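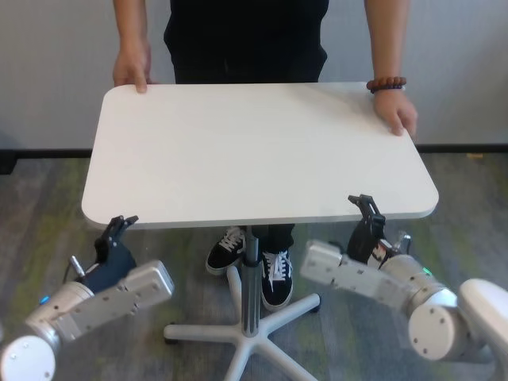

Review: the Drurkis two-arm handling system, as demonstrated at the Ullura open day

The Facilities and Equipment Office attended the June open day at Ullura in order to assess the Drurkis system for possible use in shared teaching rooms. The visit was hosted by Hiba Sfeir and Nizar Hourani. Our office was represented by Afaf Yammine and the undersigned.

The demonstration concerned the joint moving of light furniture. The table was a white one on a single central pole, with a five-legged base on casters. A member of staff held the far side of the top by hand, and the two grippers were brought in low, fingers upward, beneath the front edge. We consider this a sensible choice of task, as it is one our porters carry out daily.

Visitors were shown 10 attempts, of which seven were completed without a restart. The arms moved slowly and kept well clear of the person opposite. Mr Hourani answered questions fully, including those on emergency stops — a matter on which the printed handout was silent.

Our reservations are as follows. The pace would not suit a room change between classes. The casters allow the table to drift when one side is taken up before the other, and the person holding it must correct for this. Training is quoted at two days per operator, and we were given no figure for yearly servicing.

The office awards the system 87 marks for safety and defers its mark for value until a written quotation has been received.

Wissam Atallah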